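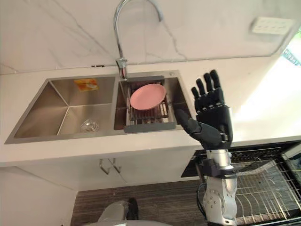

How early should you gather papers for a license renewal? Start 19 days before the expiration date.

2 min read

Keep one folder at home for everything the motor vehicle office asks for. In Virnmont that means the old license, two proofs of address and Form 102. Fill in the form in black ink and leave the signature line blank — the clerk at the counter has to watch you sign.
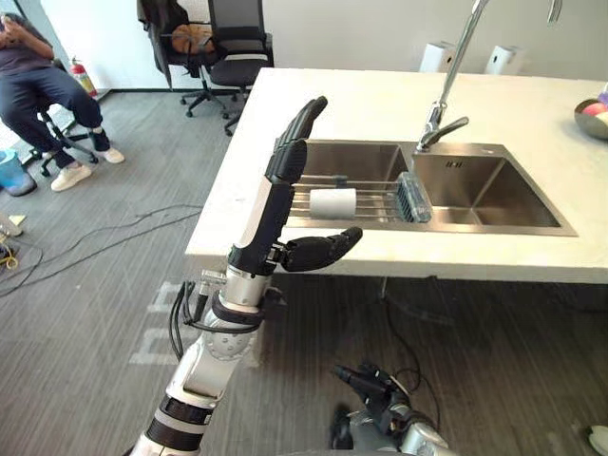
Double-basin steel sink in a white countertop.

Proofs of address are where most trips go wrong. A utility bill works if it shows your full name. The Hendetti branch turns away bills that are more than five weeks old, so print a fresh one the night before.

Clip the papers in the order they appear on the form, with

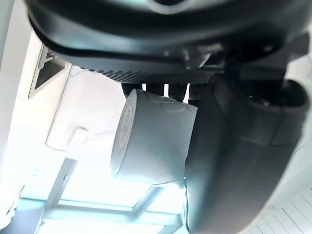

the old license on top. Write the renewal date on the front of the folder and put it back in the drawer when you get home.

We use cookies to remember your settings.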